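Workplace Talk > Trades, Warehousing and Hospitality > Arms on the bench, and what happens to the rest of us

Posted by kbee_mahlangu, January 7, 2023

Hello all, long-time reader, and I've finally got something to ask. I work at Cellach, where we pack gift sets (mugs, coasters, trays, that sort of thing) for cafes and homewares shops. There were three of us on the sorting benches until spring, and now one of those benches has a pair of arms on it and I'm the person who looks after them. My job title hasn't changed. My day certainly has!

What I used to do was lay out a set, check it over, wrap it and send it down. We'd get through 149 sets on a good shift, with a fair bit of gossip in between. Now I set the pieces out, start the run, watch, and write down what went wrong. The colours are all mixed on purpose, and every mug gets a coaster of its own before anything goes near the tray. 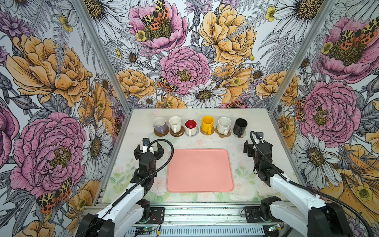 Bench two, mugs along the back and the tray out front.

I don't hate it, I want to say that first. My wrists are better than they've been in years. But I do miss having my hands in the work, and I miss Nilton across the table from me, because he's been moved over to dispatch and we only cross paths at lunch. Has anybody else gone from doing the job to minding the thing that does it? Did you get used to it, and did you ask for more money?

Keabetswe

Reply from vanwyk_m

Welcome, Keabetswe! Ask for the money. I was at Rornier when they automated the labelling line, and I waited a whole year to bring it up out of politeness, and by then they'd decided that whatever I was doing was simply the job. You've picked up fault-finding and record keeping. Write it all down with the hours beside it and take it in while it's still new to them.

Reply from pieter_h

I'll disagree with Marthinus a little, in a friendly way. At our place (Grilon, small site, 70 people) the ones who went straight in about pay got a one-off 700 dollars and a handshake, and that closed the conversation. The ones who asked for proper training first are on a higher grade now. It took longer and it was annoying, I grant you, but it stuck.

Reply from vanwyk_m

Fair enough, Pieter, though not every place has a higher grade to move up to. Ours had no ladder at all, so training got you a certificate and the same pay packet.

Reply from kbee_mahlangu

Thank you both, I'm reading these over my tea. I'll find out whether there's a grade above mine, and I'm a bit embarrassed that I don't know. Pieter, what was the training on? Most of what I know I've learned by standing there. Coasters, for instance. I'd have told you a coaster is a coaster, but woven rattan, fuzzy rope and smooth wood are all different things to get hold of, and I've ended up with strong opinions on every one of them. I labour over my notes on it, and I'm not sure who reads them.

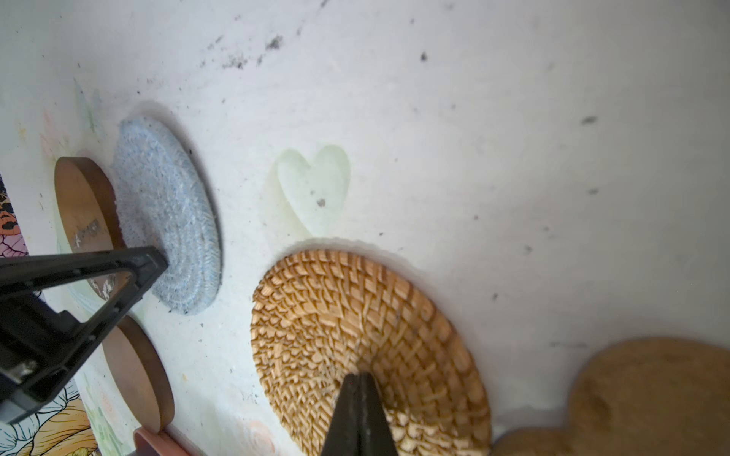
Masaru reckons somebody should be reading those notes, and that if they aren't, you ought to put your name on every page and hand them over in person. He spent years at Kruger writing up faults in a shared book, and when the new supervisor came in, the book was what they trained people from, with no mention of who had filled it.

Reply from pieter_h

Good advice, that. To answer your question, ours was two days on safe stops and restarts, then a longer stretch on setting up new jobs. The second part is the one to push for. If you can set up a new product yourself, they stop calling somebody in from outside every time the range changes.

Reply from nilton_ag

Hello from dispatch! I didn't know you were on here, Keabetswe. I'll be the grump and say I liked the old benches better, and I don't think a higher grade makes up for eight hours with only machinery for company. They should rotate us. I'd happily do a few mornings on bench two if you'd take some of mine, and you'd get to complain about couriers for a change.

Reply from kbee_mahlangu

Nilton! I'd swap mornings in a heartbeat. Let's go in together and ask about rotating, and I'll bring up the set-up training in the same meeting. I've got 100 pages of notes to carry in with me, and my name is going on them tonight.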